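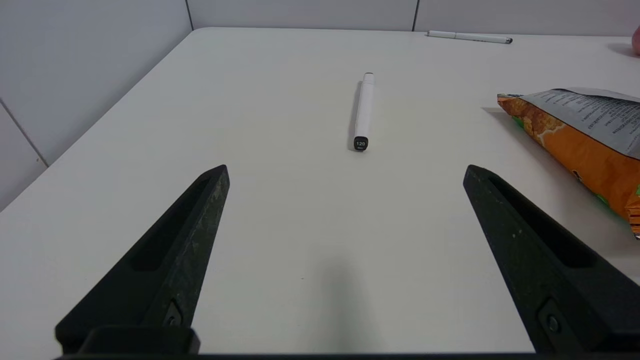
Chapter 14

Picking Things Up

By the time a Studstead class reaches this chapter, the arm moves when told to and stops when told to, and most teams have started giving it compliments. Enjoy that while it lasts. So far you have asked it to wave at things. Now you will ask it to hold something, and its character will change.

The task sounds small. Put a marker pen on a white table, lower the gripper over it, close the fingers, lift. You have done the same thing since you were a toddler, probably on a wall you weren't meant to draw on. You did it without working out the angle of your wrist, and you've had years to get smug about it. Your arm starts fresh every time somebody flips the power switch.

Look at the marker lying just ahead of the gap between the two fingers at the start of the chapter. It points away from the gripper, so the fingers can close on either side of the barrel. Turn the same pen a quarter turn, like the one lying crossways further back, and the fingers would come down at its ends instead. A team has two choices then: rotate the wrist, or get up and turn the pen by hand when the teacher is looking at the whiteboard. The second method is popular and earns no marks.

Then there is colour. A white pen on a white table is a mean thing to do to a camera. Your program may find the black end cap and decide that the cap is the whole object, in which case it will try to pick the pen up by its bottom. It may find the shadow and go after that. It will almost certainly find the orange snack bag, which is big and bright and has never been part of the assignment. Several teams at the Melton club spent most of July teaching an arm to ignore food, a skill the club itself has yet to master.

What you will build

Over the next 13 lessons your team will write a pick routine in four stages: find, line up, close, lift. Each stage gets its own test before it is joined to the next. Teams that skip the separate tests tend to discover all four faults at once, usually with visitors in the room.

You will need your arm with the two-finger gripper fitted, a wrist camera, a clear patch of table and at least two pens. The Gomevix worksheets assume a barrel 14 millimetres across. If yours is fatter or thinner, measure it and change the closing width on line 72 of the starter program. Check the finger screws before each session. A loose finger still closes, but it closes somewhere else.

Keep a log. The Ranjbar Cup judges ask for one, and they do read it. The longest handed in so far ran to 262 pages, and more than 13 of those were about a single pen. Yours can be shorter. Write down what you changed, what the arm did next, and what you said would happen, in ink, before you ran it.

Before you start

Pick up a pen with your thumb and one finger, keeping your wrist stiff. Now do it with your eyes shut. Swap hands and try again. Write down which part went wrong first, and bring the page to Lesson 1.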